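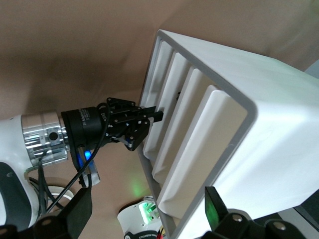

Gellow at work: two-finger gripper at a slotted rack.

Gellow
Grasp and insertion planning for narrow places

Made by Nuris. Current release: 7

Most planning software is very good at moving an arm through empty air. Gellow is for the last few inches, where there are dividers, walls and lips to hit, and where the arm tends to find all of them.

It takes a model of your gripper, a point cloud or depth image of the thing you want to reach into, and a goal. It gives back a path the fingers can follow without leaning on anything they shouldn't, or it tells you there isn't one. We are fond of the second answer. It is cheaper than the path.

What it does

Slot finding. Gellow looks for repeated parallel surfaces (racks, trays, card cages, dish holders, test tube stands) and fits them as a group, so one badly lit divider doesn't wander off on its own. White plastic on white plastic was our main complaint during testing, and the fitting step was rewritten for it in November.

Finger-aware clearance. The planner checks the whole linkage, including the parts that swing outward when the fingers open. Plenty of planners treat a parallel gripper as a tidy box. The knuckles disagree.

Cable envelope. Draw a rough tube where your cable runs and Gellow keeps it out of the joints. It won't model the cable swinging about. If your cable swings about, tie it down.

Two arms, one workspace. Each arm plans with the other's current path as an obstacle. When both want the same slot, the one with the higher priority number goes first and the other waits at its last clear pose. There is no negotiation, and we have had requests for some.

Contact budget. Set how much force the fingertips may meet before the move stops and backs out along the same path. The default is deliberately timid. Turn it up once you trust your calibration, and no sooner.

What it doesn't do

Gellow does not calibrate your cameras. It reports when the wrist view and the fixed view disagree, and it is blunt about it, but you have to fix that yourself. It does not handle soft bags, chains or anything that changes shape when you look at it. It does not decide which object to pick. For that there is Ollon, our task sequencer, sold separately, as these things are.

Requirements

Operating system: 64-bit Linux
Interfaces: C++ and Python, plus a small web viewer
Gripper: two-finger, parallel or adaptive, with a URDF file
Depth input: one wrist camera minimum, one fixed camera recommended
Path points per plan: up to 2000
Stored rack templates: 113 included, your own added from the viewer

From the developers

"The log used to say 'planning failed' and leave it at that," says Renu Bansal, who wrote the reporting module. "Now it names the surface, the finger and the point on the path. People still write to us, but the emails are shorter."

Liis Butkienė looks after the templates. Send her a scan of a rack that Gellow gets wrong and she will usually want a second scan, taken from lower down. Please just take it from lower down the first time.

Licensing

Single cell: one controller, up to two arms, one year of updates
Lab: any number of cells at one address
Trial: full features, stops after 423 plans

The trial counts failed plans too. Use the offline checker first - it's free and has no limit.

Order code: NU-GEL-7

Upgrading

Release 7 reads project files from release 6. Older files have to go through the Kashyap converter, on the downloads page under Tools. It keeps your templates and poses and drops your contact budgets, so write those down before you start. Release notes dated 12 December 2019 list the two settings that changed names.

Related products
Ollon task sequencer
Kashyap project converter
Gellow offline checker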